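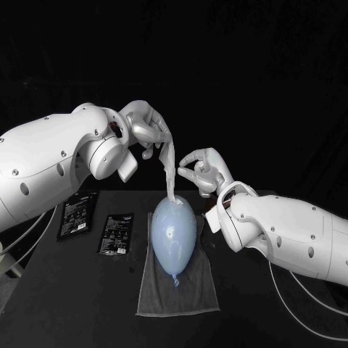

Pale blue balloon on a folded gray towel.

How many hours do we log for a sick week?
Posted by Telma Medina

We're in our first year of homeschooling, with a second grader and a fifth grader. Both boys had a stomach bug all last week and did nothing but listen to audiobooks. Do I count those days or make them up in December? Our state wants a yearly total of hours.

Noboru Miyazaki
Count the audiobooks as reading and leave the rest blank. We lost 28 hours to flu one winter and made it up with longer Fridays. Check your state's page for what counts as core subjects.

Ruby-Lee Whitcombe
we just school through summer so it never comes up

Hiyori Ishida
Agree with Noboru. Write the book titles down now, before you forget them. I keep mine in a plain notebook by date.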